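What Happens to Our Leftovers? A Study of Food Waste in Shared Student Kitchens
Elias Najjar, Siham Akl and Kanako Hayashi

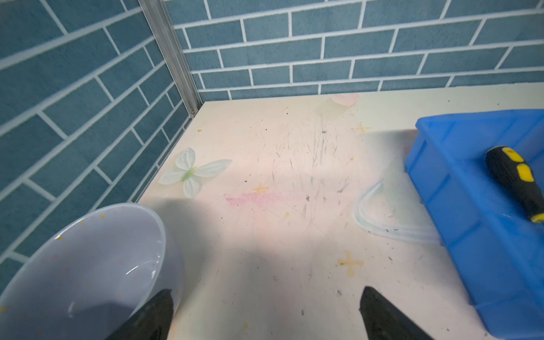

Fig. 1. Translucent white plastic bowl on a cream-coloured tabletop.

1. Why we chose this

The idea came from a bin. Siham was taking out the kitchen rubbish at Stovura House and the bag split on the stairs, and most of what fell out was bread, rice and perfectly good salad! We had been stuck for a project topic for a fortnight and by the time we had cleaned up we had one.

We wanted to know how much food gets thrown away in a shared kitchen, what kind of food it is, and whether a very cheap change could bring the amount down. We read quite a lot about household waste before starting, but most of it deals with families who shop together. Students in halls shop alone, cook at odd hours and share one fridge between far too many people, so we expected our results to look different.

2. How we did it

26 residents across two kitchens agreed to take part. Each kitchen got a lidded tub for food scraps and a set of digital scales, and everybody was asked to scrape plates and empty old packets into the tub. Peelings, bones and tea bags went in the ordinary bin and were not counted. Dalal Dabbas, our tutor, suggested this split and it saved us from a lot of arguments later.

We weighed the tubs every evening at nine. The first week was left alone so we could see normal habits. For the second week we cleared the middle shelf of each fridge and labelled it "Eat me first" - anything close to its date, or anything a person was happy to give away, went there.

3. Results

In the first week the two kitchens together threw away 2,335 g of bread and 2,138 g of cooked rice and pasta. Bread was the big surprise for all of us. We had guessed salad bags would win easily.

In the second week bread fell to 1,335 g, a drop of exactly one kilogram, and we were thrilled! Rice and pasta hardly moved. When we asked people about this, several said they didn't trust rice that somebody else had cooked, which is fair enough and something we should have thought of before we started.

Saturday was the worst day in both weeks. People cleared out their shelves before shopping, and a couple of late takeaways ended up in the tub as well.

4. Problems

One evening reading from the upstairs kitchen is missing, as the scales had run out of battery. We also think some people behaved better just from knowing the tub would be weighed. Hussam Sabbagh, who lives upstairs, told us he finished a whole loaf of toast so as not to be "in the data". Two weeks is short too, and a full term would tell us much more.

5. What we would like to try next

Smaller loaves bought between two people, for a start, and a freezer drawer kept for sliced bread. Kanako would also love to test a shared rice night, where one person cooks for the corridor and everyone eats it hot. The shelf labels are still up in both kitchens, and the downstairs one has gained a second shelf.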